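Unit 4: Sorting and Setting Out
Handout for the Play Kitchen module, Litcombe evening course
Tutor: Borghild Engström
Jul 2, 2026

Read this before you start the table exercise. You will need your item list from Unit 3 and a pencil.

A play kitchen set mixes three kinds of thing: food, dishes and tools. Children don't keep them apart, and they don't need to. The adult setting out the table does need to know which is which, so that each dish has something to go on it or in it.

Terms used in this unit

Carrier: a plate, bowl or cup that holds another item.
Loose item: anything lying directly on the table.
Pair: a carrier and the item it holds.

A pair is read as one thing. If a child takes the bowl, the food goes with it. Write pairs on one line of your list, carrier first.

Ketchup on the round plate, with a blue dish near the top edge of the table:
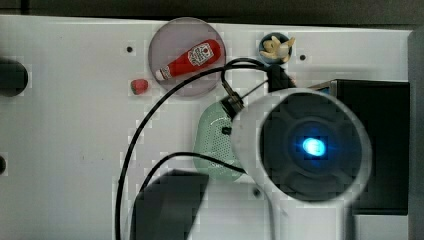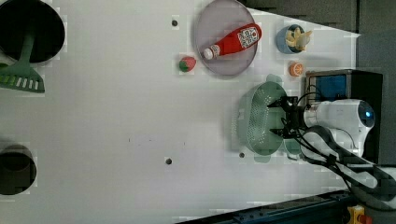
Small food gets lost first. Put any piece the size of a fingertip on a carrier before the session begins, or keep it back for older groups. Bottles are easier. They can stand, but most children lay them down, and a plate with a rim stops them rolling.

Colanders and spatulas count as tools even when a child uses them as dishes. List them under tools and add a note if they were used as carriers. Sebastián Acuña's group did this in April and their lists were much easier to compare.

Exercise

Set out nine items with at least two pairs. Write your list, then swap tables with a partner and write theirs. Mark every line where the two lists differ — most will be over what counts as loose.

Bring both lists to the next class. Unit 5 covers washing and storage.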